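Mitberg 954 desk chair, after 10 months of daily sitting

I bought this chair in May, in the Ullness store in Vomedton, and I paid 168 dollars for it. I translate manuals for a living, so I sit long hours, and my old chair had a gas cylinder that went down slowly while I worked. By lunch my chin was close to the keyboard. I tell this so that you understand my standard was not very high when I started.

Before buying I sat on many chairs in the store. The most serious other choice was a chair by Kwok, with a mesh back and a headrest. It felt very nice for the first minutes. But the front edge of the Kwok seat is hard, and I am a short man, and I felt the edge behind my knees. The Mitberg has a seat with a rounded front that goes down a little. In the store I could put both feet flat on the floor, and that decided it.

Assembly

The chair comes in one carton with five casters, the base, the cylinder, the seat, the back and two armrests. There is a bag of screws and one hex key. The instruction sheet has drawings only, no words. For me this is a small insult to my profession, but the drawings are good. One mistake is easy to make: the left and right armrests look the same but are not. The mark is a small letter on the inside, under the pad. I put them on the wrong sides, and then the armrests leaned outward like the ears of a rabbit. I had to take out six screws and begin again.

I recommend to keep all the screws of the back loose until the last one is in. The holes in the metal plate are a little narrow, and if you tighten the first screw fully, the fourth will not find its hole.

The seat

The foam is firm. In the first two weeks I thought it was too firm and I used a cushion. Then I forgot the cushion one day in another room and did not miss it. Since that time the foam has become softer in the middle, but I do not feel the board under it, even late in the evening. My wife is lighter than me and she still finds it hard. She calls it the church bench.

The fabric is dark gray, with a coarse weave. It holds cat hair very well, too well. A vacuum cleaner with the narrow nozzle gets most of it out. I spilled green tea on it in the summer and used a cloth with cold water, and there is no stain now, only a place where the fabric feels a little stiffer.

The seat depth cannot be changed. If you have long legs you should try it before you buy. My brother-in-law is tall, and when he sits in it, a lot of his thigh has no support. He told me he would not want to work in it.

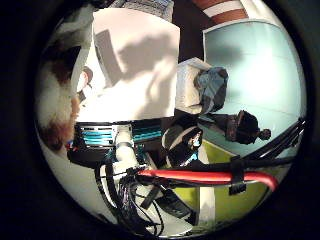
Can the back be locked in any position?

It locks in three positions only, and between them it moves freely. I use the most upright one for typing and the middle one for reading proofs. The last one leans so far that I have used it only for the telephone. The lever is on the right side under the seat, and you must lean forward a little to release it.

The tilt has a tension knob, also under the seat, in front. It is large and turns easily, but it needs very many turns before you feel a difference. For the first month I believed it was broken. If you are a light person, turn it to the left until it stops and then come back a few turns.

Armrests

These are the weak part of the chair. They go up and down with a button, and they click into place, but they cannot move inward. For typing I like to have my elbows close to my body, and so my arms do not rest on them at all. They are useful for standing up. The pads are a rubbery plastic that collects dust and becomes shiny. On the right one the surface has a small crack near the front, where I put my weight when I turn around to take a dictionary from the shelf. I wrote to Mitberg about the crack and they sent me a new pad by mail. It took four weeks and there was no letter in the envelope, only the pad. It did not cost anything. I have not put it on yet.

Also please measure your desk. With the armrests in the lowest position the chair goes under my desk with the space of one finger. Under the kitchen table it does not go at all.

Noise and casters

In the autumn a squeak came, each time I leaned to the left. I looked for it a long time. It was the screw between the back and the plate, the lowest one, which had become loose by half a turn. After tightening it the chair was quiet until January, when the same screw did the same thing. Now I tighten it on the day I pay the rent, so I remember.

The casters are made for carpet. On my wood floor they roll too fast and they make a sound like a small train. The downstairs neighbor mentioned it, politely. Ullness sells a set with soft wheels, and they push in with the same size of pin. I changed all five in a few minutes. I think the store should ask the customer about the floor when he buys, and I said so to the man at the counter, who agreed and then did not write it down.

The cylinder still holds its height. This was my biggest worry, because of the old chair, so I put a pencil mark on the wall at the level of the seat in the first week. The seat is still at the mark.

My back

I am careful here, I am not a doctor. I had pain low on the right side most evenings before. Now I have it sometimes, usually when I had a deadline and did not stand up for a whole afternoon. The lumbar part of the back cushion is fixed, and it meets my back at the right place when the chair is at my height. For a taller person it will press lower. I also began to walk to the post office every day in the same season, so perhaps the chair should not get all the credit.

Would I buy it again

For the price, I would. I counted it once in a slow hour: I will have sat 3000 hours in this chair before the end of next year, if I continue like now. For so many hours I could have paid more, and with more money I would look for armrests that move inward and a seat that can slide. But I did not find a chair with both of these in Vomedton that I could also sit on before paying, and I do not want to order a chair from a catalog.

Good: seat shape, firm foam, cylinder, spare parts sent free.
Less good: armrests, casters on hard floors, the screw.

If somebody has the leather version, I would like to know if the seat is slippery. The store had it only in the window, with a plant on it.

Last updated: March 2005

Contact: Yasuo Nomura, by the mail form | Copyright Yasuo Nomura, please ask before copying | Back to top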